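Questions I get about buying a used desktop

I've been picking up old office PCs and cleaning them up for friends and family for years, and the same emails keep coming, so I put my answers in one place.

How much should I pay?
I try to stay under $100 for a basic tower. My best one was $20 at the Tralley flea market – I still brag about it!

Is it good enough for school work?
Sure, if you add a solid state drive. My niece writes everything on one I got in Anby and she's never complained (and she complains a lot).

Will you sell me one?
Sorry, no. It's a hobby and I like it that way. Try the refurb shop in Vellen, they give you 7 days to bring it back.

Can I use my old monitor?
Probably. Look at the plug on the cable first, then look for the same shape on the back of the PC. Adapters are cheap if they don't match.

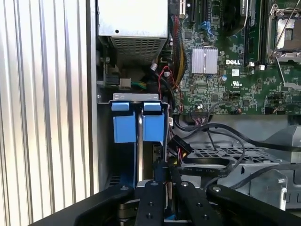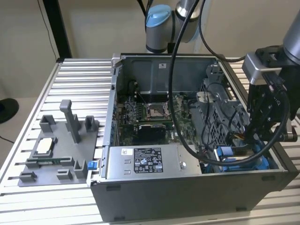 What should I ask the seller before I drive over?
Ask if it turns on, if the drive is included and if there's a password on it. I once drove all the way to Courtois for one with no drive in it – never again.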